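An open day at Gruvia, and why I went twice around the building

Posted Sat 27 May

I live in Korach for six years now and until this month I did not know that we have a robotics company. It has its offices behind the bus depot, on Rutkowska Street, in a building where earlier there was a furniture showroom. I had passed it maybe every second day. My neighbor gave me a paper flyer for the open day which she had received at the school of her daughter, and she said, you are the one who likes machines, so you go.

I should say at the beginning that I am not an engineer. I worked for a long time in the quality department of a factory which made caps for bottles, and there we had many automatic machines but they all did one movement. One machine, one movement, day and night. So when I hear the word robot, I think of something with a fence around it. At Gruvia there was also a fence, but only in one room, and a child could open it (and a child did open it, and everything stopped, as it should).

First the entrance. The bell at the front door does not work, and a paper with an arrow sends you around the building to the loading side. There another paper with an arrow sends you back. I made the full circle together with a couple from the next village, and in the end a young man heard us talking and let us in through the kitchen. His name is Teodor Nowicki and he was our guide for the next hour. I believe he was more nervous than we were. He had learned his tour by heart, and when somebody asked a question in the middle, he had to go back one sentence to find his place again.

The company makes software for arms which should one day do small jobs in laboratories and in the cleaning of them. Their project is called Grukadley. I asked where the name comes from, and Teodor said that it was a typing mistake in the first application for money, and later it was too much paperwork to change it.

What I understood about Grukadley is this. You do not write to the robot, line by line, how to clean a beaker. A person does the job by hand, many times, and the movements are recorded, and from the recordings the software learns. They had a counter on a screen near the coat hooks. When I came in it showed 1612 recordings, and their goal before October is 3000. I had imagined that this number would be in millions. Teodor said that for one type of job, good recordings help more than many recordings, and that the bad ones must be thrown away by a person who watches them all. I felt at home at once. In my old department we also had somebody whose whole day was to look at caps.

Then he took us to the table where the small jobs are done. The colleague who was working there had black gloves, and we had to stand a little to the side in order not to make shadows. Pipettes, sponges, plastic containers. I had expected something more mysterious, I must admit. But I like to watch a person who does a thing slowly and on purpose, and the pipette with its light green liquid was pretty to look at.

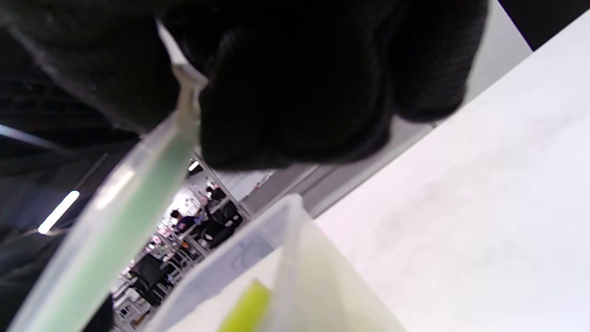 The sponge hour

I call it so in my head, although it was perhaps twenty minutes. The group before us had wanted to see only the arm, and they went through quickly. We were a slow group. The couple from the next village have a small hotel, so for them a sponge is a serious matter, and they asked everything. What happens when the sponge is old? Does the robot know which side is the rough one? Can it wring?

To wring is the difficult thing, it seems. I had never thought about it. A bottle cap is hard and it is always the same cap. If a machine takes it a little too strong, the cap is still a cap. A sponge changes its shape when you hold it, and then it changes back, but never to exactly the same place. Teodor explained that for the software the sponge in the hand and the sponge on the table look almost like two different objects. Also one hand hides it from view, and the second hand hides the rest. The wife from the hotel said that with her new employees it is the same, they see how she does it and still they do not see how she does it.

The colleague at the table did not speak much, but she was patient with us. She repeated the movement several times and once she did it extra slow, so that we could see where the thumb goes.
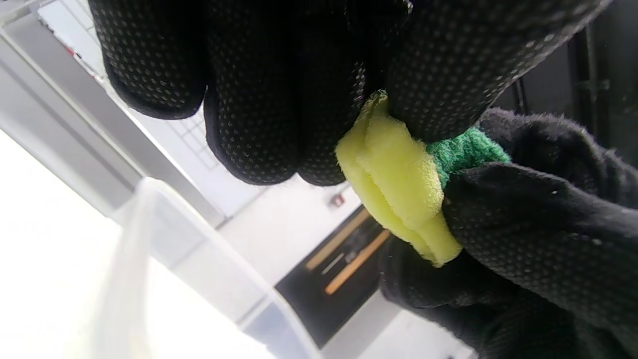 There is a list of movements printed and hung near the door, 43 of them at the moment, each with a short name. "Take from edge." "Turn over." "Press and hold." "Pass to other hand." I copied some in my notebook and would have copied more, but the group was going on. The names must be short, Teodor said, because people write them in the log by hand, and when a name was long everybody wrote it in a different way and later the log could not be searched. This is a problem I know very well. In our factory we had one defect with five names, and each shift was sure that its own name was the official one.

Somebody asked if the people who do the recordings become bored. I thought it was a good question and maybe a little brave in front of the boss, who stood at the back with a coffee. Teodor said that they change the place every half hour, and that the worst is not to be bored but to become too good. After enough repetitions a person begins to do the job in a very elegant way with almost no mistakes, and then the software never sees how one corrects a mistake. So from time to time they ask a new person to do it, somebody from the accounting for example. I found this very interesting. I thought about it on my whole way home.
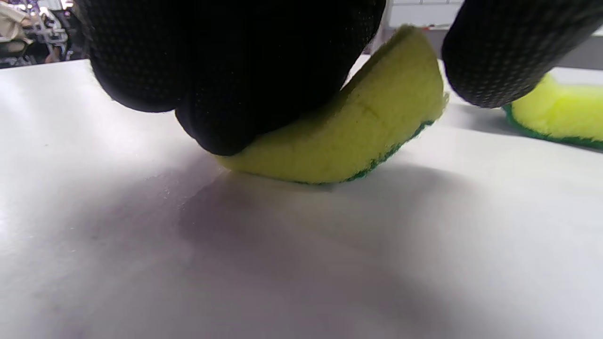
In the factory I was responsible for the training of new people at the inspection station, and I made for many years the same error: I showed them only good caps and bad caps, clearly separated, and I showed the movement always from the same position. Then they came to the real line and the cap was lying in another direction, and they hesitated. At Gruvia they seem to have thought of this. While one sponge was pressed on the white table until it bent up like a small bridge, a second of the same kind was lying flat near it with the yellow side up, and I asked if that one was a spare. Teodor said that they also want recordings where more than one similar thing is on the table and the right one must be chosen. I wish somebody had told me this twenty years ago. I would have put two caps in front of my trainees from the first day.

The arm

After the table we went to the room with the fence. There were 10 chairs and more people than chairs, so I stood. The arm is smaller than I expected, gray, with two flat fingers. It took a sponge from a tray and put it in a container, and everybody clapped. Then it took the next sponge, but by one corner only, and the sponge turned around itself and fell on the floor. The arm continued its way and put the nothing carefully into the container. People laughed, also the boss. I did not laugh very much, to be honest, because I remembered how our capping machine once closed air for a whole night shift.

They ran it again. The second time was good, the third time was the one with the child and the fence, and after this they let it rest because the next group was already waiting in the kitchen.

A man next to me said loudly that he could buy a dishwasher for the price of one finger. He is right, I suppose. But the dishwasher also does one movement. The question of this company is a different one, and I would not want to judge it after one Saturday. What I can say is that the arm was slow, that it was much slower than the colleague in the gloves, and that they did not try to hide it. On the poster beside the fence the video was marked as running at normal speed, and I respect this.

Back at the table

Before leaving I went one more time to the table, partly because the coffee was near it. It was more quiet now. The hotel couple were still there! They discussed with Teodor which sponges they buy, and he wrote it down, I think from politeness. He also told me that the visitors always go to the arm first, and that his own favorite place is here, as here you can see what the arm is trying to copy. 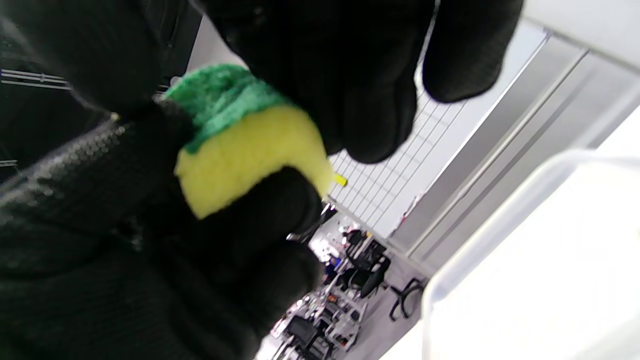

Holding the sponge with the rough side up, at the recording table.

I asked him if one can apply to do recordings as a retired person. He said they have no age limit but you must be able to stand for half an hour and you must not be in a hurry, and he gave me a form. It has two pages. On the second page they ask which hand you use for writing and which hand you use for washing the dishes, and I noticed that for me this is not the same hand. My wife says it was always so.

If you want to go, there will be one more open day in October. Entry is free, the cake is homemade and the plum one is finished early. Come directly to the kitchen door on the left side of the building and do not follow the arrows.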